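The three-bin rack, or how I finally got a clear table

Hello, friends! I have been promising a sorting post ever since November, when I wrote about the Great Button Spill, and quite a few of you have written to ask whether I ever got the craft stuff under control. Well, I think I have! At least I've landed on something that has lasted longer than any of my other systems, and I'm so pleased with it that my sister has asked me to please talk about something else at dinner.

If you're new, I should explain that I sew a bit, I knit a lot, and I will take home any scrap of ribbon that crosses my path. For years it all lived in one enormous tote under the window. I'd tip the whole thing out to find a zipper, find the zipper, get distracted by some felt I'd forgotten I owned, and two hours later I'd be sitting in a ring of yarn with no zipper again. I did that for 9 years. Nine! I found the receipt for the tote at the bottom when I emptied it for good, so I know.

What changed things was a visit to my friend Parveen Durrani, who makes quilts and is the tidiest person I've ever shared a pot of tea with. She has a little two-sided rack in her sewing corner with bins on it, and when she starts a project she just takes one bin down, works out of it, and puts it back. I asked how she decided what went where and she said, "By how often I get annoyed looking for it." I wrote that on the back of my hand so I wouldn't forget it on the drive home.

So, the new arrangement: one small rack, one shelf board, three bins, and all of it standing right on the table where I can reach it.

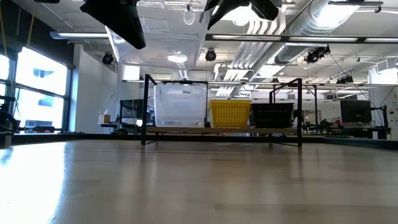 Clear, yellow, black. I love that they don't match!

I do love those colors together. I had a moment of thinking they should all be the same (every organizing book I've ever borrowed has a row of identical baskets on the cover), and then I lived with the odd ones for a week and realized my hands had learned them. Yellow is for whatever I'm in the middle of. Black is for mending. Clear is for the big soft things. I don't need labels, which is a relief, because my label maker has been missing for ages and is probably in the garage with the good scissors.

Let me tell you a bit more about each one, because the details took me the longest to work out and maybe I can save you an afternoon.

The clear bin is the tall one, so it gets yarn. I can tell through the side when it's getting too full, and that has stopped me from buying more at least twice! I stand the skeins on end like bread loaves. If you lay them flat, the one you want will be on the bottom, every single time, and you'll pull it out and the rest will come along for the ride.

The yellow basket has slots down the sides, and it's shorter, so I can get my whole hand in without tipping it. The current project goes in there with its pattern, its needles and nothing else. I'm strict about this one. Right now that's a cardigan in a heathery green from Mukulitz, and I have 98 stitches on the needle and am having a wonderful time, apart from the buttonholes, which I've ripped out twice. When the cardigan is done the basket gets emptied all the way, crumbs and snipped ends included, before the next thing is allowed in.

The black one is slotted too, and it's for mending. I used to dread mending because it lived in a heap, and a heap has no bottom. Now when the basket's full I do an evening of it with the radio on, and it feels like a treat. Last time I got through two pairs of jeans, a pillowcase and the dog's raincoat. One warning, though: thin things will find their way out through slots. Keep pins and loose needles in a tin with a lid. Please learn from my left foot.

Now for the table, which is the part I didn't see coming. I'd always thought of storage as the project and the table as the place where the overflow went. Once the bins had a proper home I started putting things back without really thinking about it, and I found out what a lovely top I've had all this time. There are strips of cream and tan and a darker brown running along it, and even a little knot just below the middle that I'd forgotten about under all that felt.
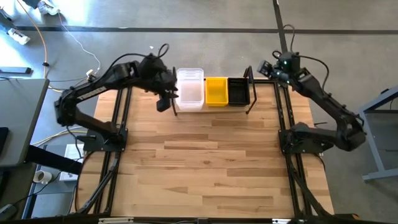
I've started keeping to one rule at the end of a session, which is that the bins stay and everything else goes. Mugs go to the kitchen, the tape measure goes on its hook, fabric goes into a bin or back to the closet. It takes me as long as the kettle takes to boil. I was sure I'd get bored of it by the second week, but walking in the next morning and being able to lay a pattern out flat straight away is such a nice feeling that I've kept going.

A few of you asked in the comments last time what I do with buttons. They were the hardest! I sat down one rainy evening and sorted 600 of them by color, into a set of little Zorkora jars that used to hold spices (wash them well, or your cardigan will smell of cumin). Then I gave away 112 that I knew in my heart I would never sew onto anything. Parveen took the wooden ones and has already used four on a bag.

Things I'd still like to sort out: the ribbon, which is currently wound on pieces of cereal box and keeps springing loose, and the interfacing, which won't fold and won't roll and seems to hate me. I've heard people hang it from a pants hanger. If you've tried that, tell me whether it creases at the clip! I'm also on the lookout for a fourth bin, though I haven't decided what it would be for, so maybe that's a sign to leave well enough alone for now.

Next time I'll show you the cardigan, provided the buttonholes and I are on speaking terms again. I'm off to wind some ribbon.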